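In Praise of the Big Black Box

By Elsa Blomqvist

My nephew, who is a kind young man and means well, looked under my desk in February and asked whether I was keeping the computer for sentimental reasons. I said I was keeping it to do my tax on. He laughed, and then he saw I was serious, and for the rest of the visit he kept sending me links to slim little laptops in colours with names like Dusk and Oyster.

I have nothing against laptops. I owned one once, a Flemora, very pretty, and I loved it right up to the morning the battery swelled and the keyboard rose up in the middle like a scone. The man at the shop turned it over twice, showed me the seam where there were no screws, and told me kindly that the repair would be $680 and he wouldn't do it if it were his. So that was the end of the Flemora. It had a good screen, a good keyboard (before the scone business), plenty of memory, and every bit of it went off to the recyclers on account of one tired battery glued in underneath.

The desktop tower that took its place is a Pemetti, second-hand, black, the size of a small suitcase and with all the charm of one. It has been under my desk for seven years. In that time it has had a new power supply, more memory, a bigger drive and a fan, and the most I ever paid in one go was for the power supply. The fan was $40. I put it in myself on the dining table with the good cloth taken off and a saucer for the screws, at the age of 59, having never before opened anything more complicated than a toaster.

I want to say something about that afternoon, as I think people are frightened of it and they needn't be. You unplug everything, you lay the tower down on its side, you take off the side panel, and there is the whole business laid out in front of you like the contents of a sewing box. I had expected something mysterious. What I found was a set of separate parts, each in its own spot, joined up by cables I could follow with a finger. There was a good deal of dust too, and the wing of a moth. 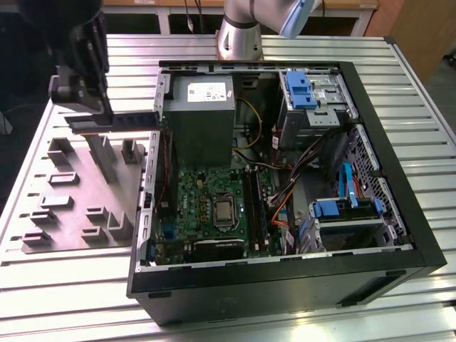

Ballarat, 2nd October

Laid on its side with the panel off, a tower is about as frank as a machine ever gets. The power supply is the plain metal box up in the corner, with its specifications printed on a white label in letters too small for anybody over forty, but printed there all the same, for whoever comes along next. A yellow cable loops out beside it and heads down to the board. A thin red one runs along the wall of the case. I find that a comfort. Somebody sat down once and decided that the inside of the thing should be a place where a hand could go.

It is also, I will admit, not handsome. Grey metal inside, black outside, little slots everywhere for the dust to get into. My sister calls hers "the filing cabinet" and keeps a fern on it (please don't do this, the fern has to be watered). But I have come to think that we gave up a great deal when we decided a computer ought to look like a dinner plate. The thin ones are thin by leaving out the room around the parts, and the room around the parts is where the mending happens. You can't get a screwdriver into a gap that was never there.

People tell me the tower is a waste of space, and I do understand that, having lived in a bedsit in my twenties with a bar fridge for a bedside table. If you move house every year, or study on the train, buy the laptop and be happy. What puzzles me is the number of households I know with a laptop that has not left the same kitchen bench since the day it was carried in. It is plugged into the wall, it is plugged into a screen, somebody has bought it a separate keyboard. It has become a desktop in every respect except that you can't open it.

Then there's the argument about power bills, and it's a fair one. An old tower can be a hungry thing. Mine is switched off at the wall at night, which my nephew finds hilarious, and the newer supply runs cooler than the original did. I couldn't tell you what it saves. I can tell you I haven't bought a whole computer since I got it, and that has to be worth a few hours of electricity.

I'd like the people who make these things to give us a bit more help. The Thoroddsen that my neighbour bought last year has a lovely side panel that comes away with two thumbscrews, and a little drawing on the inside showing what goes where. That drawing must cost next to nothing to print. Against that, a friend brought round a Hotar with five different kinds of screw in it, one of them shaped like a star with a pimple in the middle, and we spent most of a wet afternoon and a whole fruit cake getting as far as the memory — and then had to do it all again backwards. I'd happily see a rule that says a home computer has to come apart with one ordinary screwdriver. I would put up with quite a lot of ugliness in exchange.

And I would like schools to keep an old tower or two on a bench somewhere with the sides off. Children are told computers are important and then handed sealed ones. Let them lay a case on its side, pull a stick of memory out and click it back in. Some of them will be bored silly, and fair enough, I was bored silly by the recorder. One or two will go home and look at the family machine quite differently.

My own is due for a clean. The fan has started to make a noise like somebody breathing through their mouth, so the good cloth will be coming off the table again this weekend, and if it needs another fan then it can have one. My nephew has offered to come and watch. I've told him to bring a soft brush and something for afternoon tea.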